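Prilladitz GM Strip Test Kit, 10-pack: review

The Prilladitz kit is a lateral flow test for the Bt and herbicide tolerance proteins most often found in transgenic maize. It is sold to small millers, seed savers and growers supplying non-GM contracts. I ran one full pack over January on whole kernel samples from two sources: a certified non-GM line from Krishnan and a feed-grade lot of known mixed origin.

Contents are 10 strips, capped extraction tubes, a bottle of buffer and a folded instruction sheet. A grinder is not supplied. I used a burr mill, cleaned between samples with a brush and a sacrificial handful of rice. Skip this step and carryover will give you a faint second line — I wasted one strip confirming it.

Procedure is simple. Grind, add buffer to the marked line, shake for 30 seconds, let the solids settle, insert the strip and read it at 5 minutes. The control line developed on every strip. All feed-grade samples read positive. The Krishnan samples read negative, apart from the contaminated one noted above.

Limitations are the usual ones for protein strips. The result is a yes or no at a stated threshold and gives no percentage. Heat-treated flour and processed foods are unsuitable, as the target proteins denature. Anyone labelling to a strict tolerance will still need PCR from a laboratory.

The comparable Fevar kit covers fewer traits but has a clearer colour change and a better-fitting cap. Prilladitz buffer leaked slightly from two tubes during shaking.

Storage is at room temperature, out of sunlight. Recommended for screening at the farm gate, with a retained sample kept from every lot. 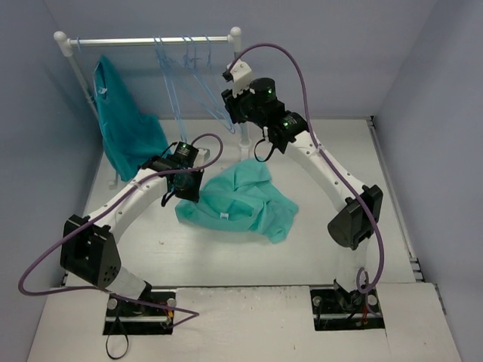
Two-arm enclosed workcell, white with black joint modules.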